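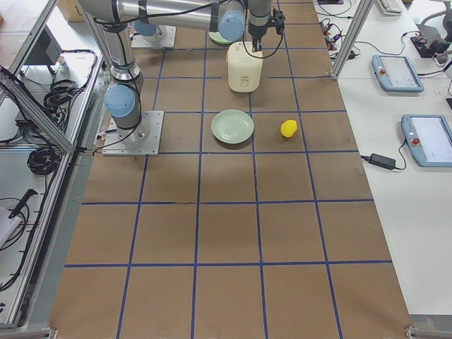

When the arm stops over the rice cooker

Ours quit in mid-move on Thursday with the gripper straight above the cooker. The cause was a loose cable that had snagged on the lid. What to do:

1. Press the red emergency stop on the pendant before you reach across the table. Do this even if the arm looks dead.
2. Unplug the cooker at the wall and wait 16 minutes. Steam burns are worse than a late supper.
3. Move plates and fruit out of the way - a lemon rolls.
4. Strap any slack cable back to the arm, leaving roughly two fingers of play at each joint.
5. Restart at low speed with the cooker off and watch 3 full passes.

If it stops again, leave it off and check the plug ends for wear.

Tips by Siu-fong Tse

200 shares
2 comments

Related
Getting scorched rice off the pot
Taping a work table in squares
Keeping cords off a kitchen counter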